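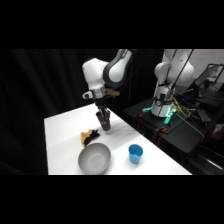
Shared Tableware Service to Replace Disposable Cups and Bowls at Fankhauser Building

28 May 2023

The Skoron Institute will end the supply of disposable cups and bowls in the Fankhauser Building at the close of the current term and will replace them with a shared tableware service open to all staff, students and registered visitors. The service will provide cups, bowls and cleaning cloths from open shelving on each floor, with collection points beside the elevators.

The decision follows a trial on the second floor that began last October. During the trial, users of the floor's two kitchens and its open work areas were asked to take a cup or bowl from the shelf, use it for as long as needed that day, and leave it at the collection point before going home. The Institute's Office of Building Services began the trial with 108 pieces and increased the stock twice. Almost 910 pieces will be in circulation when the full service opens.

Building Services has selected a mixed set in place of a single matching pattern. Cups are supplied in several colors, including blue and brown, and bowls are light gray with a wide opening. Users of the second floor reported that a colored cup was easier to find again on a crowded table, and that fewer cups were taken by mistake. The gray bowls are all one size. A smaller bowl was offered during the first weeks of the trial and was withdrawn when it did not stack safely with the others.

Most of the stock was purchased from Ruvex, which also supplies the shelving. Pieces that remain from the former Skitard dining room, closed during the renovation of the east wing, have been inspected and added to the shelves on the ground floor. Chipped or cracked pieces were set aside and will not be used for food or drink.

Tables and cloths

Alongside the new service, the Institute is introducing a common standard for the white tables in the shared areas. At present, arrangements differ from floor to floor, and Building Services has received repeated requests for clearer guidance, in particular from groups that use a table early in the morning and find it still set from the evening before.

Under the new standard, users are asked to clear cups and bowls from a table when they finish with it and to wipe the surface with one of the cloths provided. Used cloths should be placed in the cloth bin at the collection point. They should not be left on the table, folded or otherwise, or returned to the shelf. Clean cloths will be restocked each morning and may be of any color - there is no color code for cloths, and the notices that suggested one have been removed.

Cups should be emptied in a kitchen sink before they are taken to the collection point. Bowls should be scraped and stacked, with no more than 6 in a stack. Cups should stand upright in the racks and should not be placed inside bowls. During the trial, cups left inside bowls were the most common cause of breakage in transit to the dishwashing room.

Tables will not be reserved by leaving tableware on them. Items found on an unattended table at the end of the day will be taken for washing. Personal cups are welcome in the building but should be marked with the owner's name or department. Unmarked personal items collected by mistake will be held at the ground floor reception desk for 10 working days.

Washing and collection

Collections will take place twice daily, in the late morning and again after the evening classes. All pieces will be washed in the central dishwashing room on the ground floor, which was fitted with additional drying racks over the winter. The small dishwashers in the floor kitchens will remain available for personal items and for departmental events.

Departments that have their own stock of disposable cups may use what they have left. No further orders will be approved for the Fankhauser Building, and existing standing orders will be canceled by Building Services without action from departments. Lids, paper napkins and stirrers are not affected by the change and will be reviewed separately.

Events with outside catering are exempt until the end of the calendar year. Organizers who would like to use the shared tableware for an event may request it through the room booking form. Requests should state how many cups and how many bowls are needed, and should be made at least one week ahead. Tableware requested in this way will be delivered in crates, and the same crates should be used for its return.

Access and feedback

The shelves have been placed so that the cups and bowls can be reached from a seated position. Lightweight plastic cups will be available on every floor for users who find heavier cups difficult to hold. Any user who needs a different arrangement, including a fixed place for a particular cup or bowl, may contact Building Services directly.

A printed guide to the service will be posted in each kitchen before the shelves are stocked. Comments on the height of the shelving, the location of the collection points and the supply of cloths may be left at the reception desk or sent to Building Services through the Institute's maintenance page. The Office will publish a short report on breakage and losses after the first full term of operation.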